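Karia wrist recording kit

Hi, I'm Nazanin, and this is the page for the Karia, the kit I wish I'd had when I started collecting grasp examples. It's a small wrist camera, a mounting plate and the recording software, and it goes on most two-jaw grippers with four bolts. You drive the arm by hand through a job, the camera and the joint positions get saved together, and at the end of the day you have a folder your training code can read.

We use our own kit every day, mostly on cables. Cables are awful! They flop, they tangle, they slide off the jaws, and a learning system needs to see a lot of them before it stops grabbing at nothing. Our biggest cable set so far is 2785 recorded tries, and yes, we keep the misses in (tag them in the software with one key, it's quick).
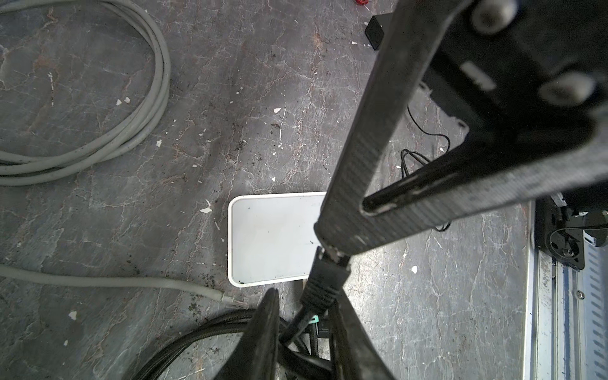

Irnex Teaching Data Group, Grasping and Cables

Working at floor level with network cables and a router is a good test of any wrist view, with the jaw tips in sight and the plug right between them. A clear plug on gray concrete is harder to pick out than you'd think, so if your own job has clear or gray parts in it, plan on recording more of those. I also like to leave other cables lying about, coiled ones especially, so the system doesn't learn that every cable comes alone and straight.

What you get in the box: the camera, the plate, bolts, a 40 cm lead and a foot pedal for starting and stopping. The pedal was Kauko Saarinen's idea and I fought him on it for weeks. I was wrong, I use it constantly.

A few things people write in to ask. You can pause in the middle of a try, but I'd throw that one out and go again. The camera focuses close, so anything past arm's length goes soft. Folders open fine in Foneck, our free viewer, and you can trim the start and end of each try there before you export.

The kit is 2000 dollars and ships in around 11 days. The longer plate for wide grippers comes out in July – ask me and I'll put you on the list. If you're not sure your gripper will fit, send me the bolt spacing and a quick photo, and either Ladan Sharifi or I will write back with a yes or a no.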